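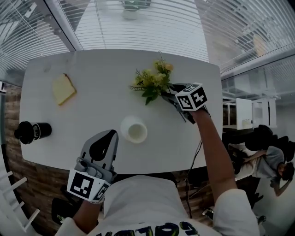 What does Wevance do?

We check how towns and counties recruit people for local safety patrols, auxiliary forces, and contracted guard services, and we publish what we find.

About Wevance

Wevance is a small review office in Mestodville. Public bodies hire us to look at one fairly narrow thing: who gets taken on when a local government decides it needs its own people in uniform, and how carefully anyone looked at them first.

We should say up front that we are suspicious of the whole business. Every few years a council somewhere decides the regular police are stretched too thin and announces a neighborhood patrol, a market security team, a parks unit. The announcement usually comes with a name and a badge design. The hiring rules come later, sometimes a good deal later, and in a couple of cases we have worked on they came after the first shifts had been scheduled. We don't think every patrol is a bad idea. We do think that "all personnel will be thoroughly vetted" is a sentence that should make a resident reach for a pencil and write down some questions. Vetted by whom? Against what records? Who sees the results, and who can overrule them?

How we got started

The office grew out of the Khosravi review, which looked at the Stirwood market patrol after a string of complaints from stallholders. Laurier Lapointe and Shuzhen Cui both worked on it. Stirwood had a vetting policy, and on paper it was a decent one. It called for criminal record checks, two references from outside the family, and an interview panel. When the review pulled the files, the checks had been run only in the applicant's current county, most of the references had been written by serving members of the patrol, and the panel had met one time. The town had been telling residents for more than a year that its vetting was rigorous.

The review was printed and distributed, and then very little happened. Some of its recommendations were adopted in wording so loose that we still argue about whether they were adopted. Wevance was set up the following December so that someone would go back and look again.

What we look at

A standard review covers the recruitment file of each person on the roster, along with the advertisement, the scoring sheets, and any correspondence about exceptions. The exceptions are where we spend most of our time. A policy tells you what a town wanted to be seen doing. A stack of waivers tells you a lot more.

We ask whether past employers were called, and we want a note of the call. We ask whether applicants who had left another force were asked why. We look for family ties and party ties between recruits and the officials who approved them, which makes us unpopular, and we print what we find in the same type size as everything else. We also check who was turned down. A patrol that has never rejected an applicant has either been extremely lucky or hasn't been looking.

We review training records too, though with less enthusiasm. A certificate of attendance shows that a person was in a building.

What we won't do

We do not run background checks ourselves and we don't sell software that claims to. We have sat through plenty of demonstrations of risk scoring tools, and so far none of the vendors has been able to tell us what the score would have said about people who later turned out to be a problem. If that changes we'll look at it.

We do not issue a seal, a rating, or a "Wevance approved" logo. Clients ask for one constantly. We review a set of files as they stood on a given date, and a patrol can go downhill in a season.

We won't take a job where the client keeps the right to withhold the report. It may be held back for up to 6 weeks so that named individuals can respond. After that it goes on our website in full, with home addresses and medical details removed. Several prospective clients have walked away at this point in the conversation, and we have never chased them.

Who we are

Laurier Lapointe runs the office. Before the Khosravi review he spent a long time in county personnel departments and wrote some of the kind of policy we now complain about. He will tell you which parts he would take back.

Shuzhen Cui leads the file reviews. She designed the sampling rules we use on larger rosters, and they are posted on our methods page for anyone who wants to pick a fight with them.

Ciarán Cullinane handles interviews with recruits, supervisors, and residents. Residents who have dealt with a patrol can speak to him without giving a name, although he'll explain what that does to the weight we can put on their account.

Přemysl Skála is our records man. If a town says the files have been lost in an office move, he is the one who asks for the moving company's invoice.

Mircea Jitaru reads every draft before it goes out and had no part in producing any of them. His comments are attached to the final report, including the ones we disagreed with.

Where the money comes from

Review fees paid by public bodies cover most of our costs. You are right to be wary of that, and so are we: a reviewer paid by the reviewed has an obvious reason to be gentle. Fees are therefore fixed and paid before we open a file. We take nothing from security contractors, uniform suppliers, or candidates for office. Our accounts are on the website, and the notes at the back are worth more of your time than the summary at the front.

Has any of it worked?

In places. Of the 4 towns we have gone back to for a second look, 3 now keep a written record of every exception they grant. Whether those records are complete is another matter, and in one town we doubt it. Stirwood has changed its reference rules and now checks records in every county where an applicant has lived. We have asked for the new files and are waiting for them.

Getting in touch

Councils and county boards should write to the Mestodville office with a copy of their current recruitment policy and the size of the roster. Please send the policy people follow, if it differs from the one on the website. Residents can use the same address. We read everything, we reply to most of it, and we can't take up individual complaints against officers, which belong with your local complaints board.

Page last revised May 2023.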